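2021-11-18
Scoops and bag stock, prep table

Finally got to the scoops! They have been rattling around in the bottom drawer since we moved the dry goods over, and I kept putting it off. Volker brought the big ones up after lunch and we went through them together. The plan is one scoop per ingredient, with its own hook, so we stop tapping flour out of the one we want for sugar.

Tried the large long-bladed one against the old Zistis measure. Level fill of the dense mix came to 901 g over 5 scoops, and Mared got within 2 g of that on her turn, so I'm very happy. Heaped fills were all over the place (no surprise, the mix slides off the sides) and I have crossed those out.

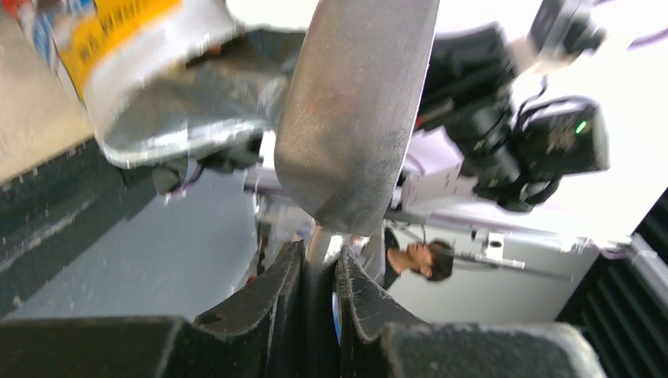 Metal scoop with the black handle, second one behind it next to the bag.

I really like the handle on this one. The blade has its share of fine scratches but they don't bother me, it still pours nicely off the end. Britta wants to keep a wide scoop for the flakes and I agree, the long blade crushes them a bit if you push in hard.

Bags: anything opened gets folded twice and clipped, date on the clip. Hauke found some 80 clips in the Grovine box, which is brilliant, we were down to rubber bands.

Still to do:
- hooks at elbow height, left of the sink (Mattes has the drill)
- labels for the hooks, big letters please
- repeat the level fill with the fine mix, same measure
- ask Begum about a lid for the tall bin, the old one has split again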